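원격조작 데이터 수집할 때 우리가 지키는 규칙

작년까지 우리 팀에는 수집 규칙이라는 게 문서로 없었다. 사람이 둘이었고 둘 다 같은 방에 있었으니 말로 하면 됐다. 올해 3월에 인원이 늘면서 문서를 만들었고, 지금 쓰는 판은 내가 정리한 것이다. 비슷한 일을 하는 분들이 가끔 메일로 물어보셔서 블로그에도 옮겨 둔다. 회사 내부 수치나 장비 설정은 뺐다.

문서 이름은 Biser다. 원래는 수집 스크립트 이름이었는데 다들 규칙까지 그렇게 불러서 굳어졌다. 초안은 Lotolthorpe에 있는 협력 팀의 Benedicta Arthur가 보내 준 점검표를 바탕으로 했다. 그쪽 점검표는 항목이 102개였다. 처음에는 그대로 썼는데 작업자들이 절반도 안 읽고 서명만 했다. 겹치는 것과 우리 장비에 해당 없는 것을 빼니 93개가 됐고, 그중 매번 확인하는 항목은 한 장에 들어가게 따로 뽑았다. 나머지는 장비를 옮기거나 부품을 바꿨을 때만 본다.

시작 전

비상정지 버튼은 교대할 때마다 한 번 눌러 본다. 눌렀을 때 화면에 정지 표시가 뜨는지만 보지 말고 팔의 구동 전원이 끊기는지 확인한다. 전에 Lakatos 제어기 펌웨어를 올린 뒤 표시만 뜨고 전원이 살아 있던 적이 있다. 그날 수집은 전부 취소했다.

팔이 움직일 수 있는 범위 안에는 사람 손이 들어가지 않는다. 물건이 넘어져서 다시 세울 때도 마찬가지다. 일시정지를 걸고, 조작자가 리더 암에서 손을 떼고, 말로 "뗐습니다"라고 한 다음에 들어간다. 혼자 작업하는 날에는 수집을 하지 않는다. 최소 인원은 2명이고 이건 예외가 없다.

카메라는 켠 뒤에 노출과 화이트밸런스를 고정한다. 자동으로 두면 팔이 지나갈 때마다 밝기가 흔들린다. 고정값은 기록 파일 머리에 남긴다.

기록 중

한 에피소드는 작업 하나로 끝낸다. 중간에 실수해서 다시 잡는 것은 괜찮고 오히려 남겨 둔다. 다만 지시문과 다른 물건을 집었으면 거기서 끊고 실패로 표시한다. 실패도 지우지 않는다. 예전에는 지웠는데, 나중에 어떤 작업에서 실패가 몰렸는지 알 길이 없어서 후회했다.

지시문은 조작자가 아닌 사람이 쓴다. 조작자가 쓰면 자기가 하기 편한 동작에 맞춰 문장이 바뀐다. "그것", "저쪽 것" 같은 말은 금지다.

한 사람이 연속으로 조작하는 시간은 600초를 넘기지 않는다. 길어지면 동작이 눈에 띄게 거칠어진다. 타이머가 울리면 하던 에피소드만 마치고 교대한다.

물건 배치

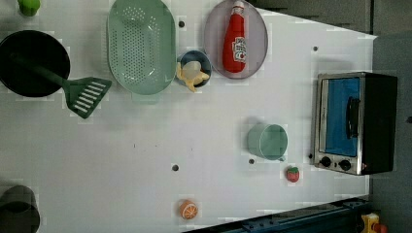 배치 규칙은 지금도 제일 말이 많은 부분이다. 예전에는 모든 물건을 똑바로 세우고 줄을 맞춰 놓은 상태에서만 시작했다. 그렇게 모은 데이터로 학습한 정책은 컵이 조금만 기울어도 헤맸다. 그래서 지금은 시작 상태를 일부러 고르지 않게 둔다. 연두색 컵은 옆으로 누워 있고, 뒤집개는 손잡이가 검은 팬 안에 있고 넓은 쪽이 탁자 위로 나와 있는 식이다. 대신 지시문에 나오는 물건은 다른 물건에 완전히 가려지면 안 된다. 딸기처럼 아주 작은 것은 오븐 근처에 있어도 되지만 위에서 봤을 때 꼭지까지 보여야 한다.

탁자 가장자리에 걸친 물건은 그 에피소드의 목표로 쓰지 않는다. 배경으로 두는 것은 허용한다. 이 항목은 Grarkance 쪽 기준과 다르다. 그쪽은 가장자리 물건을 아예 치우게 되어 있는데, 우리는 실제 환경에서 그렇게 깔끔한 탁자를 본 적이 없어서 따르지 않았다. 데이터를 합칠 때는 이 차이를 꼭 적어서 보낸다.

시작 배치를 바꿀 때는 사진을 한 장 찍고 배치 번호를 새로 준다. 같은 번호로 물건만 슬쩍 옮기는 것이 제일 곤란하다. 나중에 평가할 때 어느 쪽이 기준인지 가릴 수가 없다.

끝난 뒤

팔을 대기 자세로 보내고 전원을 내린다. 그날 기록에서 몇 개를 골라 다른 사람이 처음부터 끝까지 재생해 본다. 영상과 관절값의 시각이 어긋나 있으면 그 묶음 전체를 보류한다. 어긋난 것을 보정해서 쓰자는 의견이 있었지만 아직 규칙에 넣지 않았다. 보정 스크립트를 검증한 다음에 다시 논의하기로 했다.

다음 판에서는 그리퍼 패드 교체 주기를 넣을 생각이다. 지금은 미끄러진다 싶으면 갈고 있어서 작업자마다 기준이 다르다. 쓰시는 기준이 있으면 댓글로 알려 주시면 참고하겠다.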